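How to Set Up and Tune a Bench Hand Plane

A new bench plane is rarely ready to use out of the box. The iron is ground but not honed, the chipbreaker does not seat well, and the sole may be out of flat. The steps in this guide apply to any metal bench plane of the common pattern, sizes No. 4 through No. 7. The plane used to check the steps was a Treloar No. 4 smoother with a 2 inch iron. The older Mumar planes have the same layout, except that the frog screws are reached from the front.

What you need

- Flat-blade screwdriver that fits the cap screw without slop
- Straightedge at least as long as the sole
- Small square
- Feeler gauges
- Coarse, medium and fine sharpening stones
- Abrasive paper, 220 and 400 grit
- A piece of float glass or a machined surface for a backing
- Light oil and paste wax

Step 1. Take the plane apart

Lift the lever on the cap and slide the cap off. Remove the iron and chipbreaker as one unit. Loosen the cap screw, slide the chipbreaker back away from the edge, turn it to one side, and separate the two. Do not drag the chipbreaker across the cutting edge.

Remove the two frog screws and lift off the frog. Wipe all parts with mineral spirits to remove the shipping grease. Dry them and put a thin coat of oil on the threads.

Step 2. Seat the frog

The frog must sit on its bed without rocking. Place it in position with the screws out and press on opposite corners. If it moves, look for paint or casting burrs on the mating surfaces. Scrape off the paint and take down the burrs with a fine file. Remove as little metal as possible. Check the face of the frog the same way with a straightedge. The iron needs full support near the mouth.

Put the frog back and line up its face with the rear edge of the mouth. Snug the screws but leave final tightening for Step 6.

Step 3. Check and flatten the sole

Refit the iron, chipbreaker and lever cap at working tension, with the edge drawn well back into the body. The lever cap puts stress on the casting, and a sole flattened without it will change shape when the plane is put together.

Three areas must be in one plane: the toe, the area just ahead of the mouth, and the heel. A hollow between them does no harm. Draw pencil lines across the sole, lay the 220 grit paper on the glass, and take ten strokes with even pressure. Look at which lines remain. Continue until the lines are gone from the three areas, then repeat with 400 grit. Break the outside edges lightly with a file so they do not mark the work.

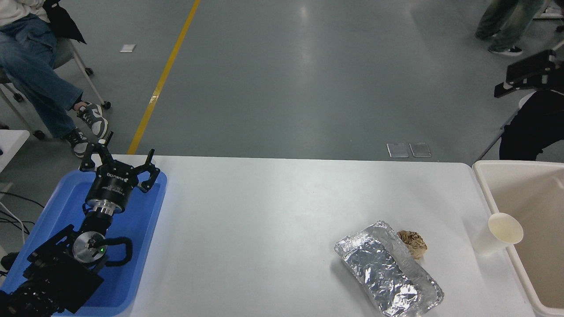 Step 4. Sharpen the iron

Work the back first. Only the strip next to the edge has to be flat and polished. Start on the medium stone unless there are deep grinding marks, in which case start on the coarse.

Set the iron in a honing guide for a bevel of 30 degrees. Hone on the medium stone until a burr can be felt along the full width of the back. Move to the fine stone, hone the bevel, then lay the back flat and remove the burr. For a smoother, add extra finger pressure at each corner for a few strokes so that the corners do not leave tracks.

Step 5. Fit the chipbreaker

The front edge of the chipbreaker must touch the back of the iron along its whole width. Any gap will catch shavings and clog the mouth. Hold the pair up to a light to check. To correct a gap, hone the underside of the leading edge on the medium stone with the rear of the chipbreaker held slightly lower than the stone surface.

Set the chipbreaker 1/32 inch back from the edge for general work. For figured grain, close this to 1/64 inch or less.

Step 6. Set the mouth

Advance the iron until it takes a thin shaving and look at the opening in front of it. For smoothing, the gap should be slightly more than the thickness of the shaving. Move the frog forward with its adjusting screw to close the gap. Tighten the frog screws and check that the frog is still square to the body.

Step 7. Adjust depth and lateral position

Back the iron off until it does not cut. Turn the depth wheel clockwise a little at a time while planing a narrow scrap of pine. Take one shaving at the left side of the mouth and one at the right. If one is thicker, move the lateral lever toward the side taking the heavier cut. Always make the last turn of the depth wheel in the forward direction to take up the slack.

Wax the sole before use.

Notes on problems

Chatter: check the lever cap tension first, then the frog seating.

Shavings jammed under the chipbreaker: go back to Step 5.

Tear-out on hardwood: hone the iron again and reduce the depth before changing anything else.

Text by Cyril Ellwood

Related articles
- Prastard Honing Guide: Setting the Projection
- Restoring a Rusted Block Plane
- Ponell 770 Bench Vise: Installation Notes
- Choosing Between Oil Stones and Water Stones
- How to Make a Shooting Board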